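4.2 Lining up the two hands in time

I'll admit we got this bit wrong for months. Each hand-held gripper sends its own stream down its own cable, and our first logger (Moataz El Ouafi wrote it, I made it worse) simply stamped every message when it arrived at the computer. That's fine if you're picking up a block with one hand. With cloth it's a mess! Both jaws pull on the same bit of fabric, so if the left stream runs late, the policy learns that the right hand starts the stretch on its own, and off it goes and tugs the thing sideways.

So in September we threw the logger out and wrote Tekov, a small tool that estimates the offset between the two streams from the opening and closing of the jaws, then resamples both onto the head camera's clock. We ran it over all 2,533 cloth recordings. It gave up on 142 of them, mostly ones where one hand hardly moved, and we left those out of training.

Figure 3. Two-handed cloth handling with the hand-held grippers.

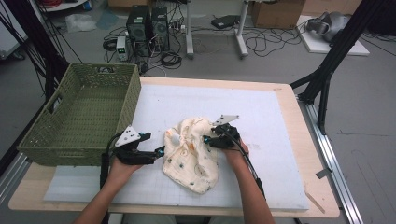
The other thing we changed was the planner's idea of "done". Hatem Tazi had been using a fixed time limit, and I kept moaning about it, so now we stop when the predicted jaw motion stays small for nine steps in a row. It's crude, and it does stop too early now and then when the policy dithers before a regrasp, but it's easy to tune and I've grown rather fond of it. Section 4.3 goes into the regrasp trouble properly.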